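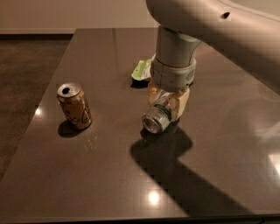 Boletín > Mesa y despensa > Bebidas

El verano de los refrescos pequeños

Hacía mucho que no nos divertíamos tanto preparando un número. Llevamos desde junio bebiendo refrescos de productores minúsculos, de los que hacen una tirada en primavera y otra, con suerte, a finales de agosto, y tenemos la nevera de la redacción tan llena que los yogures han tenido que mudarse a la cocina del piso de arriba. ¡Qué maravilla de temporada!

Para quien no haya seguido el asunto: en el valle de Fovska siempre se hicieron gaseosas. Cada pueblo tenía la suya, con su sifón y su caja de madera que se devolvía en la tienda, y casi todas cerraron cuando las botellas grandes de plástico llegaron a los ultramarinos. Quedó una, Baumgartner, que sobrevivió embotellando agua mineral y sacando su gaseosa de limón solo para las fiestas. Hace unos años volvió a venderla todo el año y detrás han ido llegando los demás, gente que aprendió allí el oficio y se ha instalado en naves pequeñas, en un antiguo lavadero, en la trasera de una panadería.

Lo primero que sorprende es la poca azúcar. Estamos acostumbrados a que un refresco de naranja sepa a caramelo de naranja, y de pronto pruebas uno hecho con la piel macerada y un chorrito de zumo y te encuentras con algo amargo, aromático, casi de aperitivo. Hay quien pone cara rara con el primer trago (nos pasó con una invitada muy golosa, que al tercero ya preguntaba dónde se compraba). Conviene tomarlos sin hielo la primera vez, bien fríos de nevera, en vaso ancho. El hielo los agua enseguida porque no tienen el jarabe que aguanta los refrescos industriales.

Nuestro favorito de este año es el de ruibarbo y jengibre de Trevby. Es rosado, turbio, con una acidez que limpia la boca entre bocado y bocado, y con unas sardinas a la plancha está de escándalo. También hacen uno de pepino y eneldo que en la redacción ha dividido a las familias: una parte lo quiere para todas las comidas y la otra dice que es beberse un encurtido. Los dos bandos tienen algo de razón. Si os gusta el gazpacho muy avinagrado, id a por él sin miedo.

Baumgartner, por su parte, sigue con la gaseosa de limón de siempre y ha recuperado la de zarzaparrilla, que no se hacía desde que cerró la planta vieja. Sabe a regaliz, a corteza y un poco a botica, y a las personas mayores del valle se les pone una sonrisa tremenda al probarla. Nosotros la hemos usado para glasear unas zanahorias: se reduce a fuego medio hasta que queda como miel ligera, se añade una nuez de mantequilla y una pizca de sal y se pasan por ahí las zanahorias ya asadas. Repetimos la receta tres días seguidos.

Sobre los envases hay debate, y del bueno. La botella de vidrio retornable sigue teniendo muchísimo cariño en la comarca, con su tapón mecánico y ese golpe al abrirla, pero pesa, se rompe y obliga a recoger los cascos vacíos por carreteras de montaña. La lata de aluminio viaja mejor, se enfría en un momento y no deja pasar la luz, cosa que agradecen los refrescos de hierbas, que al sol cogen un sabor a heno viejo. Los productores más nuevos suelen empezar por la lata. Los veteranos se resisten, y nos parece estupendo que convivan las dos cosas. En casa, un consejo práctico: pasad siempre el contenido de la lata a un vaso. Estos refrescos tienen mucha nariz y bebiendo a morro os perdéis la mitad.

Otro asunto que nos preguntáis a menudo es cuánto aguantan. Los que van sin pasteurizar hay que guardarlos en frío desde el primer día y beberlos pronto; lo pone en la etiqueta, a veces en una letra diminuta. Si veis poso, tranquilidad. Se le da la vuelta al envase con suavidad un par de veces (sin agitar, por favor, que luego hay que limpiar el techo) y se sirve despacio.

Y llegamos a lo que de verdad queríamos contaros: ¡vuelve Urkorden! La feria de bebidas sin alcohol del valle se celebra otra vez en agosto, en la plaza porticada de Fovska, desde las once de la mañana hasta que se acabe lo que haya. Habrá 50 refrescos distintos para probar, con un vaso de vidrio que se compra al entrar por 8 euros y que os lleváis a casa. El año pasado se repartieron 633 vasos y a media tarde no quedaba ninguno, así que madrugad un poco. El taller de jarabes caseros es gratuito, tiene unas 200 plazas repartidas en varias tandas y se apunta uno allí mismo, en la mesa junto a la fuente.

En el taller se enseña a preparar un jarabe de saúco y otro de tomillo limonero, que es facilísimo y arregla cualquier merienda: mismo peso de agua que de azúcar, se calienta hasta que el azúcar se disuelve, se aparta del fuego, se echan las ramas lavadas y se deja tapado toda la noche. Al día siguiente se cuela y a la nevera. Con agua con gas y una rodaja de limón sale una bebida fresquísima. La última vez olía toda la plaza a monte y hubo quien se fue con el tomillo sobrante en el bolsillo.

Llevad sombrero, que a mediodía la sombra de los soportales está muy cotizada, y algo salado para ir picando. El autobús del valle para detrás de la iglesia y tiene refuerzo durante la feria. Si venís con niños, el puesto de Baumgartner suele montar un sifón antiguo para que lo prueben ellos, y acaban empapados y felices.

En el próximo número, vinagres de fruta. Ya hemos empezado a probar, y el de ciruela nos tiene entusiasmados.

Comentarios

tomillera: Hice las zanahorias con la zarzaparrilla y volaron. Le puse un poco de comino y muy bien también.

vecino_del_puente: Defiendo el de pepino y eneldo hasta la muerte. Con patatas fritas de bolsa, de las gordas.

marmita: ¿El vaso del año pasado sirve para este o hay que comprar otro?

Redacción: Sirve, marmita. Enséñalo en la entrada y pasas directamente.

golosa75: Sigo echando de menos más azúcar, qué le voy a hacer. La gaseosa de limón sí, esa la tomo a litros.

Contacto con la redacción | Aviso legal | © Boletín Mesa y despensa | Volver arriba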